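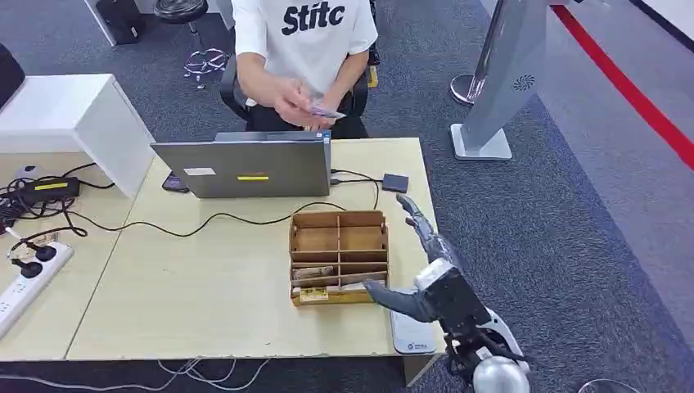
At the desk with a stack of banknotes, a laptop and a cardboard organizer box.

Remedios Garrido has been collecting paper money since she was 11, when an uncle came home from a work trip with his pockets full of notes he couldn't change back. She now lives in Cedham and has 1,438 notes in her catalog.

"I don't buy expensive ones," she said. "Most of what I have you could get for a couple of dollars. My limit for a single note is $200, and I've gone up to it twice."

Both times it was for notes from Cantero, a small dealer in Drelorley that she has used for years. She still drives over when a new list comes out. The trip takes most of a morning.

Garrido sorts by country and then by year, and she keeps the best pieces in album pages. She warns beginners away from soft vinyl sleeves, which can damage paper over time. "Get polyester. It costs more and you only buy it once. And don't wash anything. People wash notes and iron them, and then a dealer won't touch them."

Her catalog is a plain spreadsheet with columns for country, date, signature, condition and what she paid. She started it late and spent a whole winter catching up. "I found 61 duplicates. I'd been buying the same notes over and over — I just didn't remember."

Most of those went to a swap table at the Prindton coin and paper show in December, where she traded them for older notes with signatures she was missing.

Asked what the collection is worth, she shrugged. "Less than my car, and it's an old car. I like reading them. Who they put on the front, what they thought was worth drawing on the back."

She is looking now for two notes to finish a set from the 1950s. Cantero has one, but she thinks the price is too high and is waiting for it to come down.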